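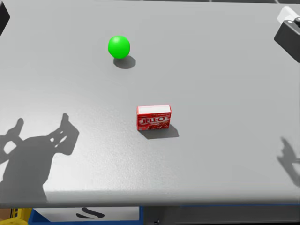 Re: [prukus-users] Soft shadows and render time

On Sunday, September 13, 2020, Damián Riquelme wrote:
> Shadow edges band at 300 samples. Is 400 enough?

Not with the default filter. Set the width to 2 first, then compare.
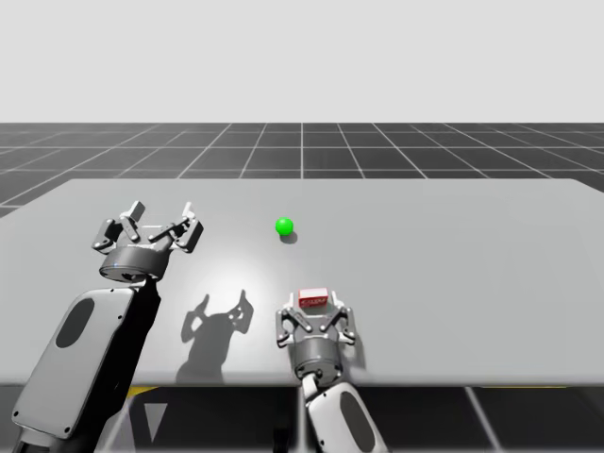
Līga Kļaviņa
Release maintainer, Prukus

The banding comes from the 8-bit shadow buffer — extra samples only hide it. The float buffer went in with patch 3848. Rebuild and clear the cache.

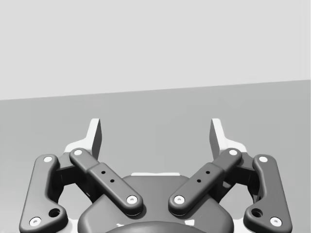
Pale wall and gray surface, straight boundary

Flat grays are a fair test for dithering too. Leave it off until the buffer is fixed.
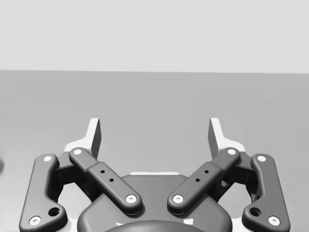
Open gripper against plain grays

Please send your config and the build log.

Līga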